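Funia Project Begins Second Round of Example Gathering

The Wollham Institute has opened the second round of data gathering under the Funia project, which studies how two-armed robots may be taught to handle clothing. The round will continue through September and is led by Domingo Pereyra of the Manipulation Group.

Funia takes its examples from people. An operator guides both arms through a task from start to finish, and the motion of the joints is stored together with the camera views. The learning system is later trained on these records. The first round produced 359 accepted examples, all of them limited to folding a single towel laid flat on the table. The target for the present round is 2000, of which 500 will be set aside for testing and will not be used in training.

The tasks in this round are closer to ordinary housework. Operators work from mixed piles -- shirts, trousers, sheets -- and are asked to separate one item, spread it, and place it on a hanger. Piles are rearranged between attempts so that no two examples begin from the same position. Attempts in which a garment is dropped are kept and labeled as such, a change from the first round, when they were deleted.

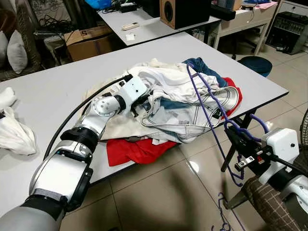
One arm grips fabric in the clothing pile while the other holds a group of purple hangers.

Each operator completes a training period with Broltent, the project's software partner, before any records are accepted. Sessions are limited to 3 hours. Staff members who wish to serve as operators should apply in writing to the Manipulation Group office in the Domínguez Building. Previous experience with robots is not required.

Posted 2026-06-10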